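Kitchen arm build – cable routing and gripper clearance

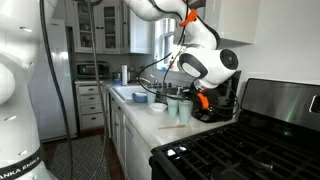

Arm over the sink counter, cables on the orange clip, three cups out front.

kasidus_47
Second arm is mounted and powered. Cables go through one orange clip near the top and hang free from there to the counter. Wrist joints are fine through the whole cup routine. My problem is joint 1. Past a certain angle the loop pulls tight and the controller throws a torque fault, always on the same side. Firmware is stock, planner is Ticona with default limits. Looking for routing ideas before I start printing brackets.

gantrymouse
One clip is not enough. You want a fixed point at the base, a second at the elbow and a third just behind the flange, with the slack sized per joint. At the moment all the slack is in one loop and it hangs down past the sink to the counter. It will catch on the coffee maker sooner or later.

torx_n_tea
Disagree on fixing it at three points. I ran mine that way and broke a conductor at the elbow after 900 cycles. Went to a retractor on an overhead rail, 8 N pull, and the fault rate went to zero. The arm does see the pull as payload, so put it in the load model or gravity comp drifts.

gantrymouse
What bend radius at the elbow? 900 cycles sounds like a cable that wasn't rated for flexing.

torx_n_tea
Six times the diameter. Ordinary USB cable, so fair point.

kasidus_47
Mine is also ordinary USB, plus the gripper power line. An overhead rail is possible but the landlord would have to agree to holes in the ceiling.

brisitham_shop
Before you buy anything, log the joint torques with the cable unclipped and held by hand. If the fault goes away, it's the cable. If it doesn't, look at your payload setting. We had the same symptom on the shared arm at Brisitham and it was the gripper mass entered in the wrong units.

kasidus_47
Ran it. Unclipped, no fault in 47 passes. Clipped, it faults on pass 6. So it's the cable.

pridero
Separate issue: how close does the gripper get to the coffee maker? From the photo it looks like it sits just above the lid. I'd add a collision box for it with at least 30 mm of margin. Ticona does not pad static objects by default.

kasidus_47
There is a box, but without margin. Will add it. The cups aren't modeled at all, they come from the detector.

gantrymouse
Then model the cable too. A chain of capsules is good enough.

torx_n_tea
Waste of time. The capsules won't match where the cable hangs and you'll get planning failures for no reason. Fix the routing first.

gantrymouse
Routing first, yes. I'd still put in a coarse keep-out zone over the sink – it costs one line in the scene file.

kasidus_47
Plan for now: high-flex cable, second clip at the elbow, keep-out zone as above. Rail stays on the list. Will post torque logs in December when the cable is in.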